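Taller compartido Flernside: buscamos dos participantes

Montamos en simulación un brazo para mesa de comedor y nos falta gente que afine el agarre de piezas oscuras e irregulares. 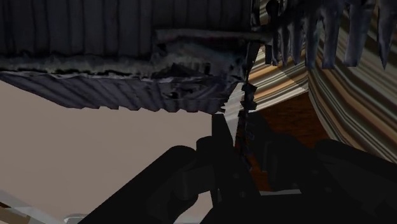
Qué se pide

Soltura con Linux y dos tardes por semana hasta febrero. No hace falta título – sí paciencia.

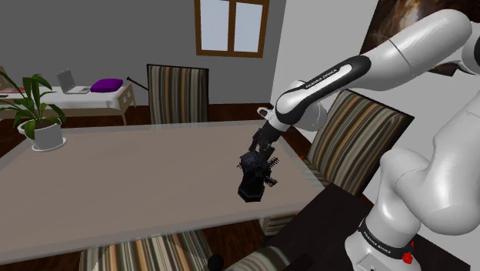 Imagen: Siebe Michiels / Flernside

El modelo es un Franka Emika con pinza negra. Cada participante recibe 60 euros al mes para gastos. 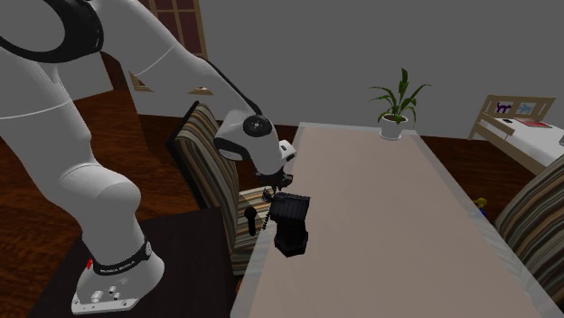
Las pruebas se anotan en el cuaderno común. Interesados, escribir a Siebe Michiels, taller Flernside, ref. 874.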